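Plamwood grasp cell, check before collecting
2022-03-19

E-stop in reach: OK. I press it every time, call me fussy!
Bar clamp on bins: OK, snugged it up a bit.
Arm cables: OK, but the black loops by the wrist bug me. Watch them on the low picks.
Gripper fingers: OK.
Bin floor: scratched, no sharp edges that I could feel.
Object set: swapped in the hairbrush (fun one, the model has hardly any bristles to learn from).
Target: 900 grasps, pause every 60 for a look. 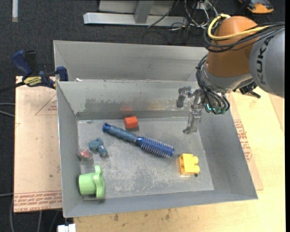 Front bin with hairbrush, toy brick and green cup, arm over the right half.

Recheck cables in June.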